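Home | Facilities | Checklists | Purchasing | Contact

PRE-PURCHASE INSPECTION - BENCH ROBOT CELL, TRUSTOW SITE
Inspector: Madhu Mathur
Date: 20th August

1. Arm mounting and reach. PASS. Reach covers the full board with margin to spare.

2. Quick-release clamp. PASS WITH COMMENT. Lever closes fully. Budget for one spare clamp per arm; Zerkcombe quotes 66 dollars each.

3. Work surface. PASS. Board is level and does not shift under a light push. Perforated table to be kept in the new layout, as existing fixtures fit it.

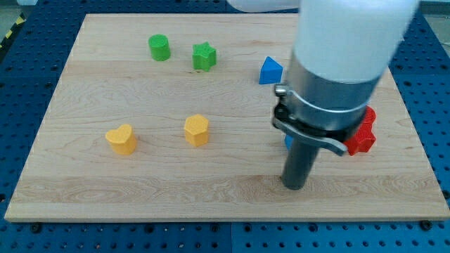
4. Test blocks. COMMENT. One shared set is not enough for two cells. Order a second set with the same shapes and colors, or the placement results cannot be compared. Allow 300 dollars.

5. Floor marking. PASS. Extend the hazard tape when the second cell goes in. Tape is in stores - no purchase needed.

6. Emergency stop. FAIL. Button works but is out of reach from the loading side. Add a second station before any order is signed. Flivodix part, 734 dollars installed.

7. Cable routing. NOT CHECKED. Waiting on the drawing from Mathebula.

8. Service contract. OPEN. Renewal is almost 1000 dollars per arm and falls due in September. Ask whether both arms can go on one contract.

Reinspect items 6 and 7 before release of funds.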